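A louça escura voltou à mesa

Durante muito tempo, pôr a mesa em casa queria dizer tirar do armário um serviço branco, igual para toda a gente, comprado de uma vez e substituído quando sobravam poucas peças. Nos últimos anos as lojas mudaram de montra. Os pratos pretos, cinzentos e castanhos, de superfície irregular, saíram dos restaurantes e passaram para as prateleiras dos supermercados.

A mudança tem uma explicação simples, que é o preço. Um prato de grés com acabamento mate custava, até há pouco, bastante mais do que um prato de porcelana corrente. Na Hokodska, uma loja de artigos de mesa que vende sobretudo pela internet, um serviço escuro de 6 pratos rasos custa agora 73 euros. No catálogo de novembro o mesmo conjunto estava a 100. A loja diz que a descida se deve ao volume das encomendas e que a cor mais pedida continua a ser o cinzento-antracite.

Quem vende louça há mais tempo lembra que isto já aconteceu. O grés castanho teve a sua época, com as tigelas de sopa pesadas e os pratos de rebordo alto que muitas famílias ainda guardam. Depois cansou. A diferença, agora, está na textura: procuram-se peças que imitam pedra, couro ou casca de árvore, e quase ninguém pede o esmalte brilhante de antigamente.

A comida também conta. Sobre um fundo escuro, o peixe branco, o queijo fresco, a abóbora assada ou um simples ovo estrelado ganham contraste. Já a carne estufada, os feijões pretos e os molhos de vinho desaparecem. Quem cozinha muito este tipo de pratos faz bem em manter à mão alguma louça clara, e é essa a razão pela qual as lojas começaram a vender os dois tons em conjunto.

O resto da mesa adapta-se sem grande despesa. Os talheres com cabo de madeira combinam bem com a louça escura e suavizam-na, tal como os individuais às riscas, que têm a vantagem de substituir a toalha nos dias de semana. Um tabuleiro de madeira serve para o pão ou para levar os copos.

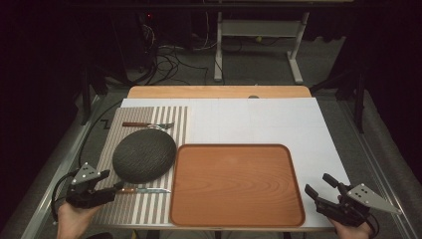
Um prato escuro e texturado sobre um individual às riscas cinzentas e brancas, com talheres de cabo de madeira. 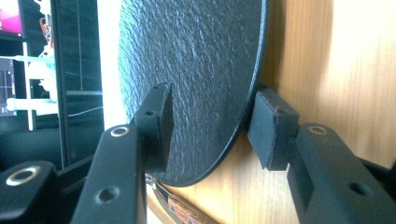
O cuidado com estas peças é o ponto em que surgem mais queixas. A primeira são os riscos. Numa superfície mate, o metal das facas deixa marcas cinzentas que muita gente toma por falhas no esmalte. Na maior parte dos casos trata-se apenas de metal depositado, que sai com uma pasta de bicarbonato de sódio e água, deixada a atuar 5 minutos e esfregada com um pano macio. Os esfregões de aço devem ficar de fora, tal como os detergentes abrasivos em pó.

A segunda queixa é a gordura. As texturas fundas retêm o azeite, e um prato que parece limpo à saída da máquina pode deixar os dedos oleosos. Passar uma escova de cerdas macias antes da lavagem resolve quase sempre o problema. Na Osei, uma pequena olaria que produz grés para restaurantes, a recomendação é lavar à mão as peças com relevo mais marcado e deixá-las secar ao alto, com espaço entre elas.

Os talheres com cabo de madeira pedem outro tipo de atenção. A máquina seca a madeira e, ao fim de algum tempo, o cabo abre fendas junto ao metal. Lavam-se à mão, sem os deixar de molho, e enxugam-se logo. Uma vez por outra, convém passar-lhes um pouco de óleo mineral próprio para tábuas de cozinha. O azeite não serve, porque rança. O mesmo vale para os tabuleiros.

Na hora de comprar, há três ou quatro coisas que vale a pena verificar. Vire o prato e passe o dedo pela base: se estiver áspera, vai riscar a mesa e o prato que ficar por baixo na pilha. Confirme se a peça pode ir ao micro-ondas – muitas podem, mas alguns acabamentos com pigmentos metálicos não – e se existe reposição avulsa. Os tons escuros variam de fornada para fornada, e um prato comprado dois anos depois pode não condizer com os primeiros.

Pese também a pilha. Um armário suspenso que aguentava bem a porcelana pode não estar preparado para o dobro da carga, e o grés é pesado. Nas casas com crianças ou pessoas mais velhas, um prato grande e espesso torna-se incómodo de transportar cheio.

Há ainda o mercado de segunda mão, que tem crescido. Na feira de Irkstead, que se realiza no primeiro domingo de cada mês, as bancas de louça ocupam uma rua inteira, e as peças soltas de grés vendem-se por pouco dinheiro. Em Florkham, onde uma antiga fábrica de cerâmica foi transformada em armazém de saldos, encontram-se fins de série com pequenos defeitos de cor. São bons sítios para quem não se importa de misturar.

E misturar tornou-se prática comum. Dois ou três tons próximos, formatos diferentes, um prato branco de sobremesa por cima de um raso preto: a mesa fica menos formal e as peças partidas deixam de ser um problema. Para quem está a começar, o mais sensato é comprar dois pratos, usá-los durante um mês e só depois decidir se vale a pena trocar o serviço.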